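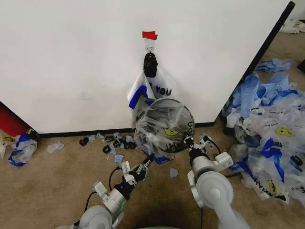

Mackenzie Fehr
Automation safety lead, reviews and shop notes

Gendside Floor Rules for Two-Arm Work, second edition (spiral bound, 136 pages)

I have read a lot of robot safety guides, and most of them go back on the shelf after one pass. My copy of this one already has coffee on the cover and a bent corner at chapter 2, and I love it!

Chapter 2 is the one on soft goods: bags, film, cloth, anything that folds up on itself. Most in-house rules I've worked under were plainly written for boxes. Gendside starts with the bag. Before a gripper closes, you write down what counts as a good hold, what counts as a double pick, and who is allowed to reach in when two bags come up together. Plastic shopping bags are a great test of this. With one arm holding a crumpled clear bag right in front of another bag on a wall hook, and a heap of white, clear and blue ones off to the side, you want those words settled before you press start.

The housekeeping pages are just as good. Scraps on the floor get their own line in the run log (torn film, little black bits, all of it), and the sweep happens with both arms parked. We used to skip that. Since April we've done it the Gendside way, and my log is a lot easier to read.

I also like the cable check, a single page you can copy and tape up. It asks you to move each arm through its full reach and watch the loop at the wrist. Takes me about 40 seconds.

Gripes? The index is thin, and the speed tables assume a hard floor, so anyone working on carpet has to go hunting in the appendix. The Charbonneau handbook does that part better, though it has next to nothing on bags.

It costs 70 dollars, and the checklists come as loose sheets too. Buy it for chapter 2 and read the rest on your lunch break.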